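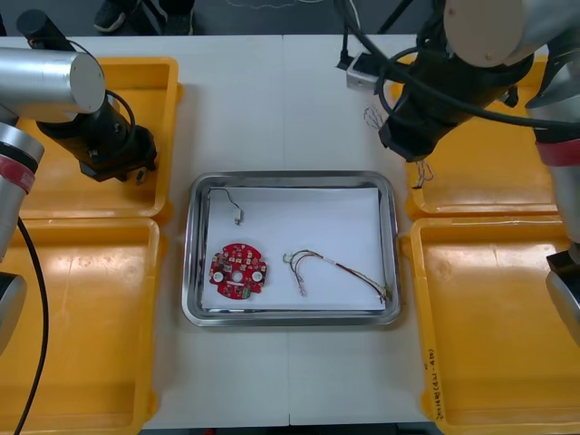
Sorting a drawer of old electronic bits: how do you split them up?

posted by gotville_jen, 5/27/19

Hi all! I've inherited a big box of electronic odds and ends from my uncle's shed in Gotville and I'm trying to get it into some sort of order before we move. It's mostly bare circuit boards, bundles of wires in every colour, tiny parts with a lead still attached and plugs that don't seem to belong to anything. I've bought a few plastic bins and I've got a metal tray to tip things into, but I keep stalling because I can't decide on the categories. Do I sort by what a thing is, or by what it came out of? And what do I do with a little part that has a wire on it, is that a part or a wire?? I've done one shoebox and it took me the whole evening.

Hafþór Bundgaard

By what it is, every time. You won't remember what it came out of, and half the time you never knew. I did my own lot in April (182 boards, I kept a tally, don't judge me) and used 3 groups: boards, cables, and small stuff. If it's got a wire on it but there's a component on the end, it goes in small stuff. If it's wire all the way with a plug, it's a cable.

The tray is a good idea, keep it! Put a sheet of plain white paper in the bottom, it makes the little dark bits so much easier to spot. And only tip out a few things at a time. I started with a great heap and spent longer untangling than sorting. 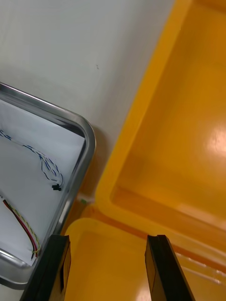

Two cables on the paper, bin right next to the tray.

Twisted ones like the blue and white I leave as they are, just a loose coil and a bit of string round the middle. Don't wind them tight. Oh, and have a look on the table between the tray and the bins before you pack up, small things love to end up there.

nostitwood_pete

just bin it all, you'll never use any of it

Eskildsen

Please don't put it in the household rubbish, take what you don't want to the electricals skip at your tip. Ours at Gunesetti takes boards and cables together so you don't even need to separate them. I'd pull out any batteries first and keep those apart. For the ones you're keeping, write on the bins now while you still know what's in them (masking tape is fine). I put mine off and had to go through the lot again at Christmas.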